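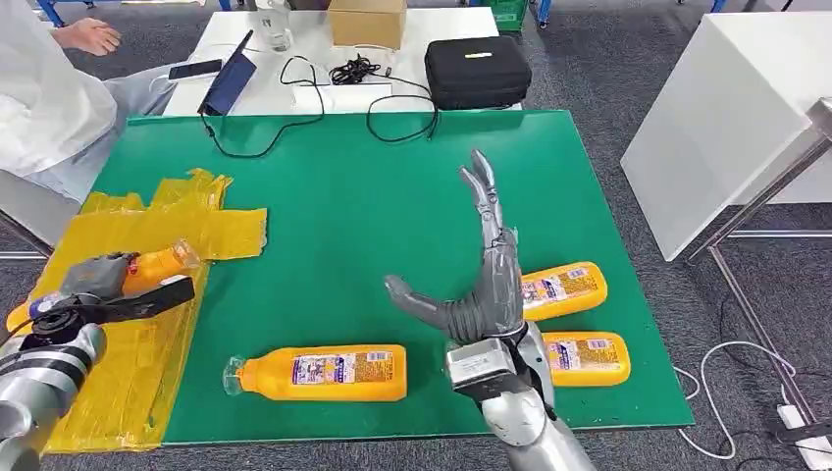 A reader wrote to ask why I would respace the rear of the Fistard when it would be easier to find a wheel that fits. Fair question. I looked for a wheel first. The frame takes a narrow hub for a six-speed freewheel, and the used ones I found in my price range had either a pitted cone or a rim with a flat spot. New wheels in that width exist, but the ones I saw were made for city bikes and weigh a lot.

So I left the frame alone over the winter and rode it with the wheel it came with, a Trollico hub laced to a steel rim. The bike computer read 1,852 miles when I took the wheel off in April. Two spokes on the drive side had broken by then, both at the elbow, both on the same stretch of the Lendow road where the pavement is patched. I replaced the first one and trued the wheel on the bike with the brake pads as a guide. When the second one went I decided the rest were probably tired too.

The front wheel is fine. It measures 100 mm between the locknuts and drops right in. I cleaned the bearings, put in fresh grease and left it.

For the back I went to Räsänen, the shop behind the feed store in Lendow. They have the long frame tool with the threaded rod, and they checked the dropouts for alignment after each turn of the nut. The left stay moved sooner than the right, so they had to brace one side and work the other. It took most of an hour. The paint didn't crack at the bridge, which was what I was worried about. They also straightened the hanger. I hadn't noticed it was bent, but it explains why the chain never liked the biggest cog.

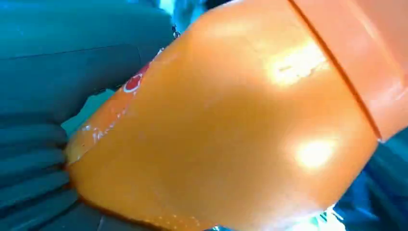
The shop's advice was to leave the 46 on the front and change the gearing at the back first. I had planned to do it the other way around. I already had a smaller ring in the parts drawer, and the long grade out of Lendow is hard on my knees with what's on there now. But they pointed out that a smaller ring would mean moving the front derailleur down, and the clamp on this one already sits just above a bottle boss. There isn't much room to go lower.

I followed the advice. The new freewheel has a wider range and the old rear derailleur handles it with the hanger straight. I had to add two links to the chain. On the grade I can stay seated now until the last bend, where I still get up.

A few notes for anyone doing the same job. It only makes sense on a steel frame. Measure the dropouts before you buy the hub, with the wheel out and the frame in a stand, and measure again after the stays have had a night to settle. Mine closed up by a millimeter. Check the brake reach too if the rim size changes. I kept the rim size, but the new rim is narrower and I had to take up the cable quite a bit.

What's left is the bar tape, which is coming loose at the left end, and a creak from the seatpost that I've greased twice. The saddle clamp may be the real source. I'll pull it apart when I have a free evening and the right wrench, which I think is still in the truck.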